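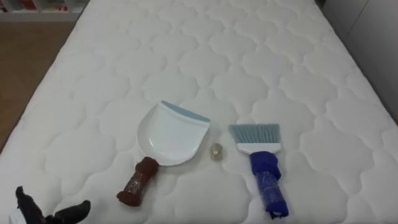 Figure 6.1 Quilted mattress top with a dustpan and a hand brush.

Contents Previous Next Glossary Index

Chapter 6
Mattresses and Their Upkeep

Set by Nokuthula Pretorius and Shireen Oosthuizen

6.1 Scope of the chapter

A mattress is the most costly single item of soft goods in a letting room and the one least often looked at. Sheets are changed between guests and curtains are taken down on a fixed plan, but a mattress may stay in place for years under a protector. This chapter deals with the build of the common types, the ways in which they soil and wear, and the dry and damp methods of cleaning them. Bed bases are treated in Chapter 7. Pillows and duvets were covered in Chapter 5, and the terms "cover", "fill" and "loft" are used here in the same sense.

The student should already know how to strip and make a bed. The working notes at the end of each section assume a single worker and an ordinary guest room.

6.2 Parts of a mattress

Most mattresses have three parts: the core, the comfort layers and the cover. The core carries the load. It may be made of linked springs, pocketed springs, foam or latex. The comfort layers lie over the core and spread the load before it reaches the springs. The cover holds the whole together and takes nearly all of the surface soil.

The top panel of the cover is usually quilted, meaning that the outer cloth is stitched through a thin layer of wadding. Quilting keeps the wadding from shifting and lets the panel give a little without creasing. The stitch pattern has some bearing on upkeep. A wide pattern leaves broad, soft cells with few seams between them. A close pattern gives a firmer face but more length of seam, and it is in the seams that lint, skin flakes and crumbs collect.

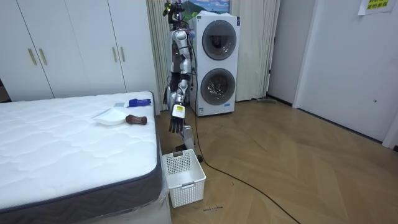 The side panel, or border, is often made of a heavier cloth than the top. It takes the rubbing of hands and tucked sheets, and on spring types it may carry vents and handles. Handles are meant for small shifts in position. They should not be used to lift the full weight of the mattress, as the stitching tends to pull through the border cloth. Where border and top panel meet, the raw edges are bound with tape or piping. This join is the second main place to look for soil and also the first place to look for insects.

A new mattress should be unwrapped fully before it is put to use. Film left on the underside holds moisture against the cloth. The delivery label and the date of first use are entered in the room record, and the mattress is then left uncovered for the airing time given by the maker.

6.3 Kinds of soil

Soil on a mattress is classed as loose, absorbed or fixed.

Loose soil lies on the cloth or in the seams and can be lifted without water. It includes lint, hair, grit and scraps of paper. Absorbed soil has passed into the cloth or wadding, as with sweat and spilt drinks. Fixed soil has bonded with the fibre through age or heat, and seldom comes out in full.

The order of work follows from the classes. Loose soil is always taken off first. If liquid is put on a panel that still holds dust, the dust is carried into the wadding and dries there as a grey ring. Parviz Mohammadi's notes for the Flendmont training house put the matter as a rule: no damp cloth is to be brought to the bed until the seams have been brushed.

Brushes and pans kept for bed work should be marked and stored apart from those used on floors. A soft bristle is preferred, as a stiff one lifts the nap and may cut the quilting thread.
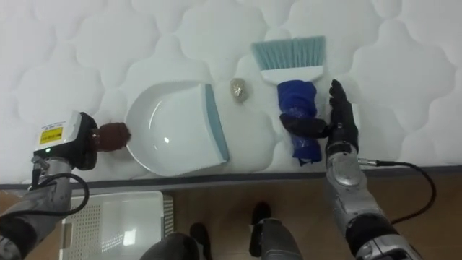
6.4 Dry cleaning by hand

Hand brushing is suited to light soil and to rooms where a machine would disturb other guests. The steps are as follows.

1. Strip the bed and remove the protector. Fold the protector inwards so that its soil is kept inside.
2. Open a window if the weather is dry.
3. Begin at the head end. Brush along the seams with short strokes, then across the cells.
4. Collect the soil in a clean pan. Do not sweep it over the edge to the floor.
5. Go over the piping and the upper part of the border.
6. Note any stain, tear or loose thread in the room record.

A trained worker should finish one side of a single mattress in about 12 minutes.

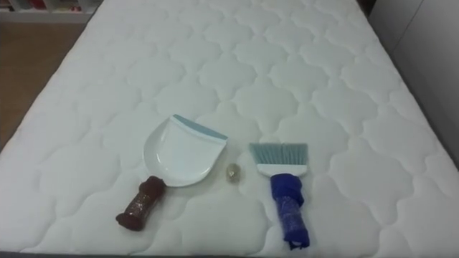 Times taken from practice differ with the pattern of the cover. In a trial at the Grutmont hostel in June, Bongani Potgieter and Aba Baidoo timed the brushing of wide-cell and close-cell covers on beds of the same size. The mean time was 14 minutes for the wide-cell covers and 18 minutes for the close-cell ones, both sides included. The gap was put down to the greater length of seam. Soil was weighed as well, but the amounts were too small to be compared with any safety. The timing sheets are given in Appendix C, and the method for suction cleaning, which uses the same order of work, is set out in Section 6.5.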